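打印本页 | 用电子邮件发送
首页 小说 散文 来稿 旧刊

浅蓝色的刷子
作者：绍娜·厄克特 20/04/2022

一

玛基斯搬进哈多街121号的时候，前一个房客的东西还在。房东说，能用的留下，不能用的扔掉，押金照旧。他点了头，在门口签了字，房东就走了。

厨房很小。窗子朝着院子，院子里停着一辆没有轮胎的面包车，车门上写着“莱萨里”，是一家早就关了的面包店。他把箱子靠墙放好，先开水龙头。水管响了一阵，出来的水有点黄，后来就清了。

前一个房客叫拜巴。他在信箱里见过她的名字，电费单上也有。她住了24年，七月里走的，去了女儿那边。房东说她走得很急，火车是早上的。

他第一天没有动厨房。他在外面买了面包和奶酪，坐在床上吃。晚上楼上有人挪椅子，挪了很久。他躺着听，想着明天要去基里亚克仓库报到，工号是512，不要忘了。

第二天下班回来，他饿了，才去看厨房里究竟有什么。条纹台面上放着一只不锈钢的圆锅子，一块叠好的黄布，一把浅蓝色的刷子，还有一个小小的黄土豆。 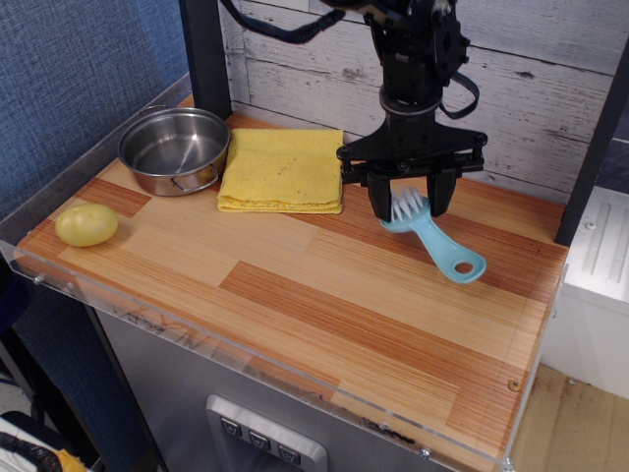
二

他把土豆拿起来，捏了捏，还是硬的。他想，一个土豆不够一顿饭，就又放了回去，下楼去买。

楼梯上遇见图迈尼，住二楼的，提着一桶洗好的衣服。

“你是新来的。”图迈尼说。

“昨天来的。”

“拜巴的屋子。”

“是。”

图迈尼把桶换到另一只手上。“她每天晚上吃土豆。带皮煮，先刷干净。她说皮里有味道。我在她那里吃过好几回，加盐，有时候加一点酸奶油。”

“我正要去买土豆。”

“别去街角那家，去桥那边。街角那家的土豆发芽了还卖。”

桥那边的店叫埃尔凯雷罗，门上挂着铃铛。他买了2公斤土豆、一包盐，没有找到酸奶油。店主问他要不要袋子，他说不要，后来又说要。回来的路上下起小雨，他走得快，到家时袖子湿了半截。

他把袋子里的土豆倒进水池，一个一个地刷。泥很多，水混了，他放掉，再接。刷到后来，手冷得发红。台面上那一个，他没有放进去。他也说不出什么道理，就是觉得那是她的。

锅里的水开得慢。他站在炉子旁边等，看着院子里那辆面包车。有只猫从车底下出来，在车顶上坐了一会儿，又下去了。

吃的时候他没有剥皮。味道是有的，有点像土，也有点像栗子。他吃了四个，剩下的放在碗里，盖上盘子。

后来他就常这样吃。仓库里的活是搬箱子、贴标签，一天下来话说不了几句。同班的基里洛问他晚上吃什么，他说土豆。基里洛笑，说自己的母亲也是这样，一把刷子专刷土豆，谁拿去刷别的就要挨骂。

每天洗完，他把锅擦干，放回原来的地方，布叠好，放在锅的右边，刷子斜着搁在前面，柄朝外。那个黄土豆还在左边。他没有特意去记，可是手知道该往哪里放。

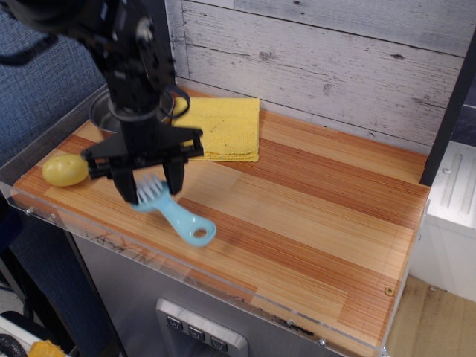
到了月底，房东打来电话，说拜巴问起一件东西，不值钱的，要是还在，就给她寄去，要是扔了就算了。

“什么东西？”玛基斯问。

“刷子。她说是蓝的。”

他说还在。房东报了地址，他拿铅笔写在盐包的背面。

晚上他敲了二楼的门，问图迈尼有没有结实一点的纸。图迈尼找出一只鞋盒，又拿来胶带。两个人坐在桌边，图迈尼量了量，说盒子太大，刷子在里面会晃。

“那再放点什么。”玛基斯说。

他上楼去，把那块黄布也拿下来，裹在刷子外面。想了想，又上去一趟，挑了几个土豆，擦干净，塞在空的地方。

“邮费要按重量算的。”图迈尼说。

“我知道。”

图迈尼把胶带贴好，用手掌压了两遍。玛基斯在盖子上写她的名字，写得很慢，怕那个姓写错。写完他问图迈尼，埃尔凯雷罗有没有刷子卖。

“有，”图迈尼说，“在货架最下面，你得蹲下去找。”

打印本页 | 用电子邮件发送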